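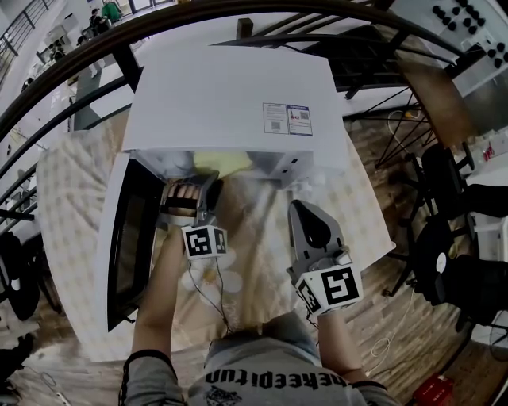
Reheating rice the next day - where do you all stand?

crumbly_toast
My sister-in-law went pale when I told her I take leftover rice to work. I cool it on a tray, get it in the fridge inside the hour and eat it the next day with a splash of water and a lid on. I've done this for 23 years and never had a bad stomach from it. Am I mad?

oddsocks7
Not mad. Same here, but I only do one night in the fridge and then it's in the bin. The trouble is leaving it in the pan all evening, which my lot do constantly.

Pepperpot_Lil
Sorry but I disagree. I was ill for two days after a takeaway egg fried and I won't touch reheated rice now. It costs pennies, just cook fresh!

crumbly_toast
Fair enough, though a takeaway could have had it sitting about since lunch for all you know. And I haven't got time to cook fresh in a staff kitchen with 300 people wanting the kettle :)

marrowfat
Freeze it. Flat in bags while it's still a bit warm, then straight from frozen, full whack, stir halfway. Comes out fluffier than fridge rice too - I use the Drisine long grain and it doesn't clump.

oddsocks7
Warm into the freezer? That'll thaw your peas.

marrowfat
A thin bag won't. Never lost a pea yet.

Pepperpot_Lil
Still no from me. Pasta though, I'll eat that three days old and cold.

Comments (2)

gravyboat: Tried the frozen bags last night, bit dry round the edges. More water?

tildab: Lid on, and leave it a minute before you open it.

We use cookies to remember your settings. Accept / Manage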